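The Drawer Was Fine Before the Subscription

A company called Skinora would like to send me a kitchen tool every month. The first box is free, apart from the shipping, which isn't. After that I would pay a fee, and in return I would get something made of silicone in a color picked to match last month's something. I have read the page three times now and I still can't find the part where it asks whether I need a kitchen tool.

I don't want to be unfair to Skinora, who are only doing what everyone else does. My neighbors in Hasgate get razors this way, and coffee, and dog treats, and in one case socks. There is a laundry soap plan. There is a plan for light bulbs, which seems to me an odd thing for a bulb company to be cheerful about. The pitch is always that you will never have to think about the thing again. I would like to put in a word for thinking about the thing.

Take the spatula. I own 4. One is good, two are all right, and one came with a rice cooker and has never touched food. I bought the good one in a hardware store on a Saturday because the old one had split, and I stood there bending the blades with my thumb like a man buying a horse. It took five minutes. I have not given the matter any thought in the years since, and I managed that without a plan.

The people who sell these boxes talk about convenience as if shopping for a whisk had been wearing us down. Maybe there are homes where that is true. In mine the tiring things are the dentist's hold music, the gutters and the school forms, and I notice there is no monthly box that takes care of any of them. What gets made easy is paying.

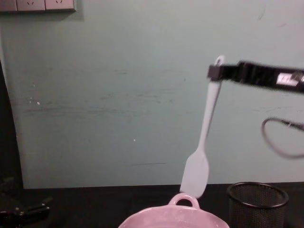 What the numbers say

I went through my own bank records in February, expecting to feel smug, and did not. There were two streaming services I knew about and one I didn't. There was a spice club, El Fassi, that I joined for the cumin and stayed in through simple neglect. There was cloud storage for photos I had already moved somewhere else. Added up, small charges that I would have sworn came to pocket change had cost me $975 over the year.

A friend with two teenagers did the same sum and got $2,335. She was angrier about it than I was, though she did point out that she still uses most of hers. That's a fair point and I don't want to skate past it. Some of these plans are good. If you take a pill every morning, having it show up at the door is a real help, and I wouldn't give up my newspaper.

But look at how the rest are built. Signing up for El Fassi took me under a minute. Leaving took 45, including a chat window that closed itself twice and a screen that asked if I was sure I wanted to "lose my flavor status." I did want to lose it. I hadn't known I had it. If a plan is as useful as the company says, I'd expect the way out to be as wide as the way in, and I have yet to see one where it is.

The repair plan that doesn't repair

The newest trick is the plan wrapped around a thing you already bought. My Testirov blender came with a card offering "blade care," billed every quarter. I called to ask what blade care was. It was a replacement blade, mailed to me whether or not the old one was dull. I asked if they would sharpen mine, or sell me a single blade when I wanted one. They would not do the first, and the second cost more than a year of the plan – a price set, I assume, to make the plan look kind.

Defenders say nobody is forced to join, and this is true in the way that nobody is forced to eat the bread on the table. The offer is there at the checkout with the box already ticked. It's there again in the email, and again in the app you had to install to read the manual. Saying no once is easy. They're betting on the ninth time, when you're tired and dinner is late.

So I've gone back to an old habit, a pad of paper stuck to the fridge. When something breaks or runs out, it goes on the pad. When I'm in town, I buy it. The pad has two items on it this week, vacuum bags and twine, and I could get by a while longer without the twine.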